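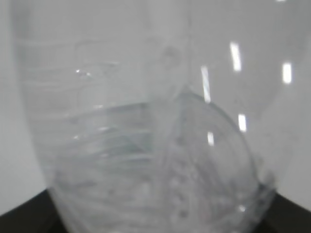
Kozma Station reports that the salinity readings from the Mulville eelgrass mooring no longer agree with the hand samples taken at the same depth, and asks whether the October data should be withdrawn from the public page until the matter is settled.

Ticket 3368
Opened: Nov 2, 2019
Category: Field sensors / data quality
Site: Mulville eelgrass bed, outer mooring
Priority: 2
Status: Closed

Initial response, Andlow Data Desk
The request has been received. The public page has been set to "under review" for this site only. Temperature and depth records are not affected and remain available. Kozma Station is asked to supply the following before any correction is made:
The hand sample log for October, including bottle numbers.
The date on which the sensor guard was last cleaned.
The serial number of the logger now on the mooring.

Reply from Kozma Station
The sample log is attached. The guard was last cleaned at the September service visit. The logger number on our sheet does not match the one shown on the public page. We had taken this for a display fault and did not report it.

Andlow Data Desk
Thank you. The number on your sheet belongs to the Nerkard unit, which was moved to Mulville at the September visit when the original logger was sent for battery replacement. The site record was not updated. As a result, all October readings from Mulville have been processed with the calibration file for the old unit.

This accounts for the steady offset in the first part of the month. It does not account for the slow downward drift that follows. Growth on the conductivity cell is the more likely cause of the drift, and a site visit is requested.

Reply from Kozma Station
Visit completed at low water. The cell was heavily fouled with tube worms and a brown film. The mooring line and the marker buoy were sound. No anchor damage was seen in the eelgrass near the block, and the seahorse survey stakes were all in place.

The cell was cleaned with a soft brush and fresh water and returned to its mount. Readings were logged before and after cleaning, and both sets have been uploaded. Please note that the clock on the unit was 135 seconds fast. We did not reset it, as the guidance says this must be done by your office.

Andlow Data Desk
Both sets received. The reading after cleaning agrees with the hand sample within the limits given in the field manual. The clock has been corrected remotely and the time stamps for the period have been adjusted.

Actions taken:
Site record for Mulville changed to show the Nerkard unit.
October salinity reprocessed with the correct calibration file.
Drift period marked "suspect" – values are kept in the archive but are left out of monthly averages.
Public page restored, with a short note on the revision.

Further question from Kozma Station
Should the survey team rerun its habitat summary for October? The draft used the monthly salinity average.

Andlow Data Desk
Yes. The draft should be replaced using the revised file, version 2. Seahorse counts and eelgrass cover figures were gathered by divers and do not depend on the logger, so those tables may stand as they are.

Stations are reminded that a logger exchange form is required whenever a unit is moved between sites, including short loans. The cleaning interval for Mulville has been shortened for the warmer months, and the new schedule has been sent to Kozma Station under a separate ticket.

Closed by Andlow Data Desk with the agreement of the reporting station.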